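How Cotton Becomes Cloth
Dridbridge Museum of Textiles — Pages for Young Readers

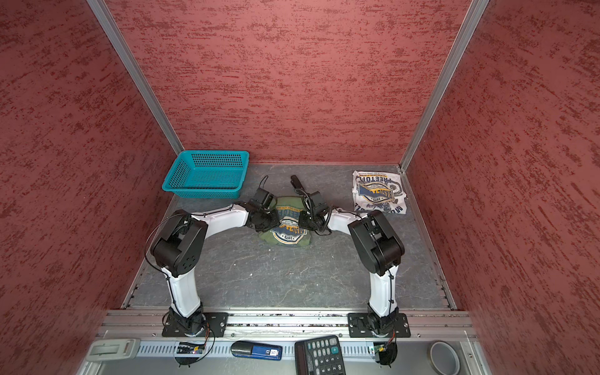
Cotton begins as a plant. It grows best in places with long, warm summers. After the flowers fall, the plant forms a round green pod called a boll. When the boll is ripe, it splits open and shows the white fluff inside.

Cleaning the cotton
The fluff is full of seeds. A machine called a gin pulls the fibers away from them. The seeds are not thrown out — many are pressed to make cooking oil or used to feed cattle.

Spinning the yarn
One cotton fiber is short and breaks easily. When many fibers are combed straight and twisted together, they hold on to one another and form yarn. This step is called spinning. You can try it at home with a cotton ball. Pull it gently and twist as you pull.

Weaving and knitting
There are 2 main ways to turn yarn into cloth. In weaving, one set of yarns passes over and under another set. Bed sheets and jeans are woven. In knitting, the yarn is bent into rows of loops. The loops can stretch, so knitted cloth is used for T-shirts and socks.

Adding color
Natural cotton is usually a creamy white. Color comes from dye, which may be added to the yarn or to the finished cloth.

Words to know
Boll: the pod that holds cotton fibers and seeds
Fiber: a very thin thread
Loom: a machine used for weaving

Visitors may see the museum's loom in the Sinach Gallery. Children under 13 must be accompanied by an adult.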